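# Two months with the Irkholm simulator pack

2025-10-27

I finally have enough hours in this thing to say something useful, so grab a coffee.

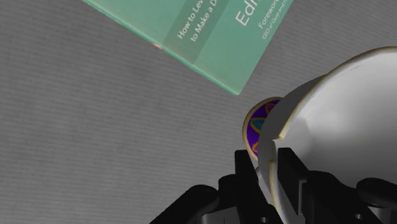
I paid $135 for the Irkholm tableware pack back in August, mostly on Emmett Kowalczyk's say-so (he'd already bought it twice, long story). It plugs into the simulator I was using anyway, and you get 507 objects plus 22 ready-made tasks, nearly all of them pick up a thing, put it somewhere else. Setup took me one evening, and most of that was me putting the license file in the wrong folder!

What I like: rims. I know, I know. But the last pack I tried, from Zundport, had cups with walls so thick that any grip worked, and my policy learned some terrible manners. With Irkholm you have to get one finger inside and one outside and line up properly – it's fussy, and I want fussy.

The clutter is good too. Books with real-looking covers, patterned dishes, stuff sitting too close together.

What I don't like: the reset is slow. I ran 400 episodes overnight and woke up to find it still going. Also the manual skips friction settings completely, and I only got those sorted when Kastriot Angelovski sent me his config file. Thank you, Kastriot!

Would I buy it again? Yep, though I'd wait for a sale. Next up is the Clollon add-on with the drawers.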